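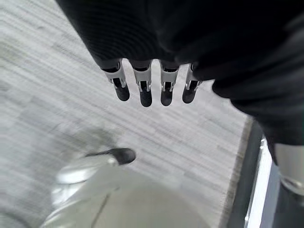 Light gray floor with wood-grain pattern, Room 2.

Minutes of the floor and finishes meeting, Greltard building
Wednesday, December 10, 2025

Present: Reker (building management), two representatives; Zideo (flooring and finishes), one representative; Eren (tenant, ground floor), two representatives.
Apologies: Zideo site supervision.
Minutes taken by Reker.

1. Minutes of the November meeting

The minutes were accepted with one correction. Item 3 gave the area of Room 2 as the area of the whole ground floor. The correct figure for Room 2 is 659 square feet, measured wall to wall, closets included. The closets have the same covering as the room and are to be treated as part of it in all future quotes.

2. Matters arising

2.1 The threshold strip between Room 2 and the corridor has been refastened. Eren reports that it no longer lifts when carts cross it. Closed.

2.2 The door stop behind the east door is still missing. Zideo has the part. Carried over.

2.3 Reker asked in November for a written note of the cleaning products in use on the ground floor. Eren supplied it before the meeting. One product on the list is a polish that leaves a film. See item 4.

3. Condition of the floor, Room 2

3.1 Zideo inspected the floor and reported orally. The covering is sound overall. No swelling was found at the joints along the window wall, where water had been a concern. Two joints near the sink show a slight gap, less than the thickness of a business card. Zideo does not recommend filling them at this stage and will measure them again at the next visit.

3.2 Wear is heaviest on the route from the east door to the long wall. The pattern is intact there but the surface has lost some of its texture. Eren asked if the worn route could be treated separately. Zideo's view is that a partial treatment would show as a band of different sheen and that the choice is between the whole room and leaving it alone. It was agreed to leave it alone until the lease review.

3.3 Scratches. Eren has asked twice for a common standard for what counts as damage and what counts as normal use. The following wording was agreed for the schedule of condition:

Normal use: marks that can be seen only at a low angle or under direct light, and that cannot be felt with a fingernail.
Damage: marks that can be felt with a fingernail, chips at a joint, and any mark that breaks through the printed grain.

Reker will add the wording to the schedule. It applies from the date of issue and will not be used for marks already recorded.

3.4 Direction of the grain. Zideo noted that the drawing on file shows the grain running parallel to the window wall. On site it runs toward the window wall. The drawing is wrong and the floor is as ordered. Reker to correct the drawing. The point matters for replacement pieces, which have to be cut to match.

4. Cleaning

4.1 Eren described the present routine: dry sweep each evening, damp mop twice a week, polish once a month. Zideo asked for the polish to stop. It builds up in the grain, turns the light gray tone slightly yellow under the ceiling lights, and makes the floor slippery near the sink. Eren agreed to stop at once.

4.2 The existing film should come off before any touch-up work is done. Zideo will test a neutral cleaner in the larger closet and report on the result. If the test is satisfactory, the whole room can be done in one evening, with furniture moved to the corridor in two stages.

4.3 Mop water. Zideo repeated the advice given when the floor was laid — the mop should be wrung out until it no longer drips, and no standing water should be left at the joints. Eren will put the instruction on the inside of the closet door.

4.4 Eren asked who pays for the removal of the film. Reker's position is that routine cleaning is the tenant's cost and that the polish was the tenant's choice. Eren's position is that the care sheet handed over with the room did not rule polish out. The care sheet will be checked before the next meeting. Not resolved.

5. Color and glare

5.1 Eren raised the brightness of the floor in the middle of the day. The pale tone reflects a good deal of light, and staff at the long tables have asked for the blinds to be kept down. Three options were discussed: a darker mat at each table, a matte treatment over the whole floor, and new blinds.

5.2 The matte treatment was ruled out. Zideo cannot guarantee that it would hold on this surface.

5.3 Mats were thought acceptable provided that the backing does not stain. Rubber-backed mats are excluded by the care sheet. Eren will find a felt-backed type and send a sample to Zideo before ordering. Mats should lie flat and stop short of the door swing.

5.4 Blinds are outside the scope of this meeting and go to the general building meeting.

6. Spare material

6.1 Reker holds 4 unopened packs of the covering in the basement store. Zideo confirmed that the pattern is still supplied but that the shade may differ between batches. The spare packs should therefore be kept for Room 2 only and not used up on the corridor repair.

6.2 The packs are standing on end. Zideo asked for them to be laid flat, clear of the outside wall. Reker to arrange.

7. Costs

7.1 Zideo's call-out rate rises by $40 in the new year. Work agreed at this meeting will be charged at the present rate if it is booked before the end of the month.

7.2 No other changes.

8. Actions

Reker: add scratch wording to the schedule of condition (3.3).
Reker: correct the grain direction on the drawing (3.4).
Reker: check what the care sheet says on polish, and circulate a copy (4.4).
Reker: move spare packs and lay them flat (6.2).
Zideo: fit door stop, east door (2.2).
Zideo: test neutral cleaner in the larger closet (4.2).
Zideo: measure the two joints near the sink at the next visit (3.1).
Eren: stop the monthly polish (4.1).
Eren: post the mop instruction (4.3).
Eren: send a mat sample (5.3).

9. Any other business

Eren asked for felt pads under the legs of the new shelving. Zideo will leave a box at the front desk. Pads should be checked when the shelving is moved, as grit caught in the felt will scratch the surface.

10. Next meeting

Date to be set by Reker once the result of the cleaner test is known. The meeting will start in Room 2 so that the test area can be compared with the rest of the floor in daylight.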